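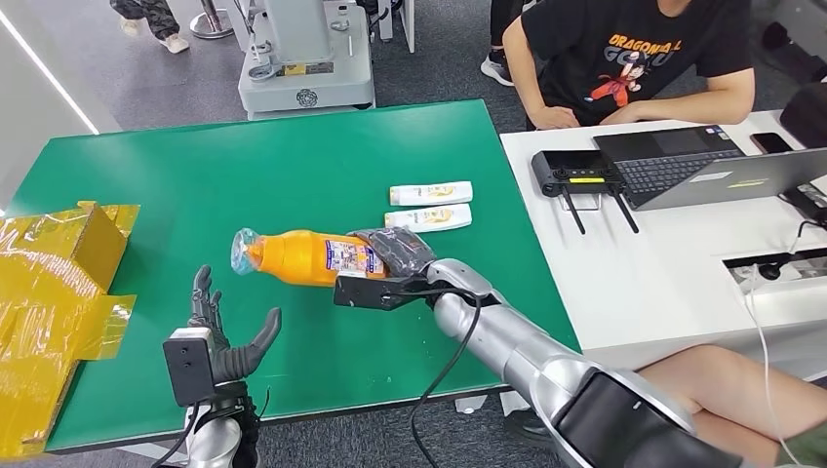 Cahier d'essais – pince parallèle et main articulée
8 juillet 2024, Moludthorpe

Objectif : comparer les deux effecteurs sur flacons couchés, table verte. Contrôleur Ollow, firmware de février, inchangé depuis la dernière série.

Pince à mors plats. Flacon orange pris par le corps, tenu presque à l'horizontale au-dessus de la table. Force de consigne 45 N. À 200 mm/s, pas de glissement relevé par le capteur. Le câble noir de la pince pend trop bas devant la table, à reprendre avec un collier. Les deux flacons blancs, couchés côte à côte au fond, sont réservés à la main.

Main articulée. Approche par le dessus, doigts en travers des deux flacons. Paramètres Sugawara, seuil de contact à 3 N. Temps de cycle médian : 197 ms de plus qu'avec la pince, à trajectoire égale.
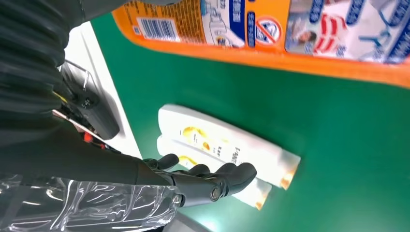

Pultell

Vue du poignet : le doigt le plus avancé pose sur le flacon supérieur, juste à gauche du mot PANTENE. Les deux autres portent plus à gauche. Le film plastique de l'avant-bras renvoie des reflets blancs, gênants pour la segmentation des corps blancs. Essayer une exposition plus courte avant de toucher au seuil.

À faire : refaire la série avec un seul flacon – même consigne, même vitesse. Recaler le zéro du capteur d'effort.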